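Dorkden Shared Rooms
Minutes, house meeting, 22/08/2022
Held in the back room, started late, 12 present

1. Last minutes
Agreed. One correction, the Gkikas order was for shelf brackets not brackets and shelf. Fixed.

2. The patterned table
Long talk on this. Butterflies, hearts, stars on it, some people love it, some want it plain. Point made that marks don't show up until you get the light on them, then you see specks and smudges everywhere. Wipe after every use, not just end of day. Damp cloth only, no scouring pads. Vote on replacing the top: 5 for, rest against. Stays for now. Look again in October.

Silver case with the chrome handle. Can live on the table against the wall but not on the floor, people trip. Asked that the lid be left so the handle can be got at.
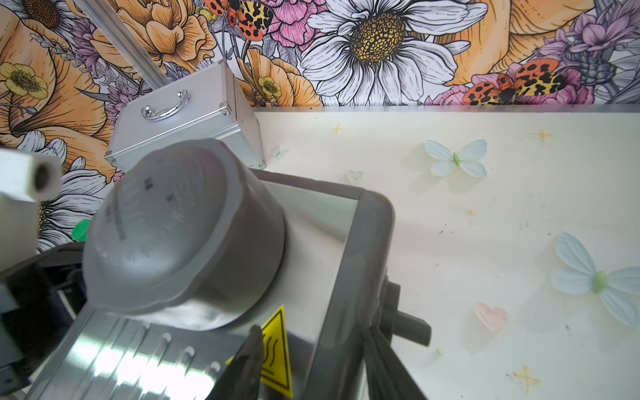
Quote from Lirnik for a new table and fitting came to 2,000. Too much, all agreed. Ask Grorkov if they do secondhand. Action: whoever is next in that direction, please report back by email.

3. Cloths and cleaning
Cloths keep getting left in a heap on the table. Blue microfiber ones are for surfaces. Not for floors, not for shoes (came up again). Shake out, fold, back on the shelf. Dirty ones in the bag under the sink. Washing rota is on the door, two gaps in it still, please sign up.

Do not leave cloths on top of cables. Cables to be coiled and put to the back of the table when your done. Request for some kind of clip or hook along the wall, agreed, up to 12 to be bought out of petty cash. 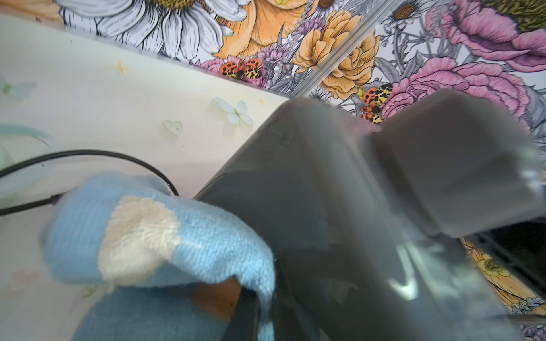
Rota for the sink and bins also discussed. Carry on as is. Complaint about bin bags, thin ones split, go back to the old kind.

4. Gray appliance
Needs a proper clean. Top is dusty and has scratches, the scratches we can't do much about. Dust we can. Wipe the top first, then round the slots and the black knobs or holes on the chrome plate, soft cloth, nothing gritty. Don't use the lever as a handle for moving it. Two people agreed to do it before next meeting.

Also, nothing to be stored against the sides. Scraps of fabric keep ending up there. Sewing group to be reminded, there is a scrap box.

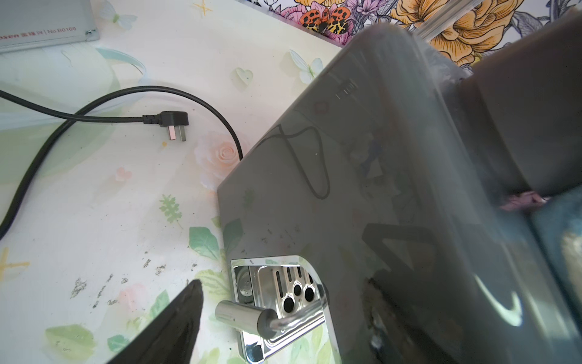

Question whether it should move to the side counter to free up table space. Counter is narrow. Someone to mesure before we decide. Left open.

5. Any other business
- Key to the hall cupboard sticks, oil it.
- Window latch, reported twice, chase again.
- Tea money short by 5, jar to be kept in the drawer from now on.
- Noise after closing, please be quick and quiet on the stairs.

Next meeting same room, same time, date to go on the door. Bring own mug.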